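28 janvier 2024, par Jidunora

Bon, la soupe du dimanche, parlons-en ! Je m'y suis remise cet hiver et je ne m'arrête plus (les voisins commencent à connaître l'odeur). Poireaux, pommes de terre, 500 g de carottes, et une croûte de fromage qui fond là-dedans, un bonheur.
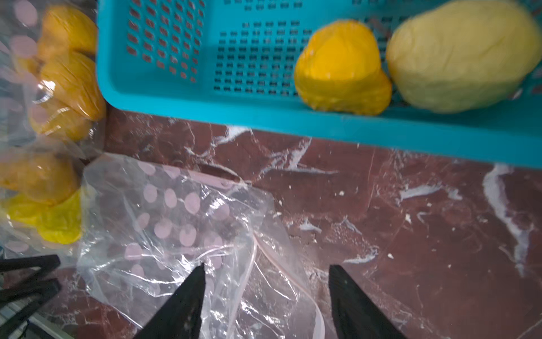 Côté carottes, je prends les moches, celles du fond du cageot, elles ont plus de goût. Par contre le film plastique, j'ai du mal : deux fruits dans un panier turquoise, et chacun emballé bien serré, franchement... Mes poireaux, eux, rentrent tout nus avec leur terre. Je mixe 5 minutes, pas plus, j'aime les morceaux. Dimanche prochain j'essaie avec du panais !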